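Small Desks, Quiet Rooms: a Talk with Yulan Deng

By Yaryna Kravets
Sep 2, 2022

Yulan Deng was already in the room when I came, and she asked me to leave my bag by the door. She has arranged work rooms for other people for many years, first at a furniture shop called Noltness and now with her own small firm, Stuvex. I wanted to ask her why so many of us cannot keep a desk in order.

"People start with the top," she told me. "They clean the top, they put one nice plant, they are happy for two days. I always start with the drawer."

She likes a desk with one drawer and no more. When a client asks for a cabinet with many drawers, she asks what will go inside, and very often the client does not know. For her, a drawer should be emptied completely before anything is put back in it, and it should stay like this for one night.

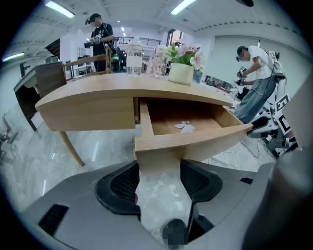

"An empty drawer makes people nervous," she said. "They want to fill it with old receipts and keys from a house they sold. I tell them, put one thing there that you like to see when you open it. A flower, a small picture. After that you will think before you throw a dead battery on it."

I asked if this is not a little sentimental. She laughed and said yes, it is. Her business partner, Weidong Jiang, told her the same when they began to work together, and he still prefers labels and boxes. They have agreed that he does the shelves and she does the desks.

About plants she is more strict than I expected. One pot on a desk is enough, at the back, where the sleeve does not touch it. Water for drinking can stand in the same row. She is fond of light wood because dust is less visible on it, although she admits that a light desk shows every ring from a coffee cup. The last desk she bought for a client, from a workshop in Wistow, cost 200 dollars, and she told me the price with some pride.

Then we came to the subject which she called her defeat. It is the floor.

"I can finish a desk in one morning," she said. "The cables I can never finish. Somebody needs to charge something, somebody brings one more adapter, and in November it looks the same as before I came." 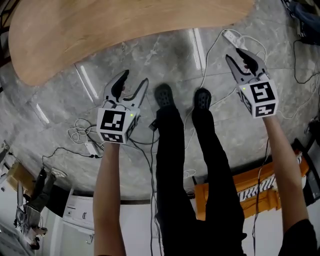 She does not believe in hiding everything. In the first year she fixed all the cords under the desks with clips, and a client named Harriet Villanueva called her after a week, quite angry, because she had to lie on her back to unplug a lamp. Now Yulan leaves the power strip where a hand can reach it. She asks only that each cord has a tag at the plug end, and that the way from the door to the chair stays free.

"White cords on one side, black cords on the other, this is also good," she added. "It is not science. But you pull the wrong one less often."

Her list of finished rooms has 153 entries, kept in a paper notebook. I asked which one she would like to do again. She turned the pages for a while and stopped at a study that she made for a translator, Hanyu Qiu, who wanted no furniture at all except a desk and a chair.

"I argued with him — I wanted a shelf," she said. "I was wrong, I think. He sent me a letter after five months, and he still had no shelf."

Before I left, she gave me a task for my own desk. I must take everything out of the drawer and write to her what I found.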